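3. What People Told Us About Their Patios

Before I get to the interviews, a quick word on the material, because almost every conversation we had came back to it sooner or later.

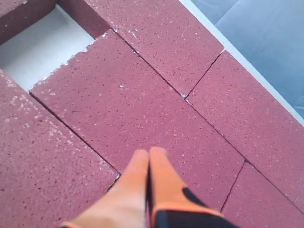 Figure 3. Speckled maroon bricks laid flat, edge to edge, on a white base. Small dark pits and pale specks of dust show across the surface.

When Simin Mousavi and I started this project, we thought we were studying money. We wanted to know why homeowners in Driltgate keep picking brick for their patios and front walks when poured concrete usually costs less and goes in faster. Our survey went out in February to 500 households, and 427 of them wrote back, which floored us both (I had bet Simin lunch that we'd get half that). The survey tables are in Section 2. What I want to do in this section is talk about the 105 longer interviews, where people got to ramble a bit, and where I think the good stuff is.

Price came up, sure, but hardly ever first. The thing people wanted to talk about was fixing things. One retired bus driver in the Rostami neighborhood told me he had lifted the same corner of his walk so many times, on account of a maple root, that he could do it in the dark. He wasn't complaining! He showed me the rubber mallet. Later I asked him whether he would switch to concrete if somebody paid for it, and he looked at me like I'd offered to pave his dog.

I coded this kind of talk as "repair pride," and Pouran Kiani, who did the second round of coding without seeing mine, came up with nearly the same category and called it "tinkering." We kept her word. It's shorter, and it also covers the folks who don't repair anything at all but are forever moving the border two inches to the left.

The second big theme was color, and I'll admit I didn't see it coming. I grew up with a red brick stoop and I would have said brick is red, end of story. The people we interviewed had a whole vocabulary for it: liver, plum, rust, barn, "that orange from the bank." Several of them had driven out to the Trilen yard more than once to match a batch, and one couple held up their own project for an entire summer over a delivery they felt was too pink. Abbas Vahidi has suggested to me that color talk is really neighborhood talk, a way of saying which street you belong to. I like that idea a lot, but our interview guide never asked about streets directly, so all I can say is that it fits with what people volunteered.

Texture came third. Parents of small kids brought up skinned knees, older people brought up ice, and both groups sometimes used the same word, "grabby," to mean opposite things (bad for knees, good for boots). We ended up splitting that code in two, and I'd advise anybody repeating this work to do so from the start.

A last note on who's missing. We only talked to people who owned the place they lived in, and all 4 of our interview areas are older parts of town. The newer blocks around Draltura are mostly rentals, and renters don't get to choose what's under their feet. Sihan Du did a handful of pilot interviews with tenants there, and they sound different enough that I've left them out of the counts below and put them in the appendix.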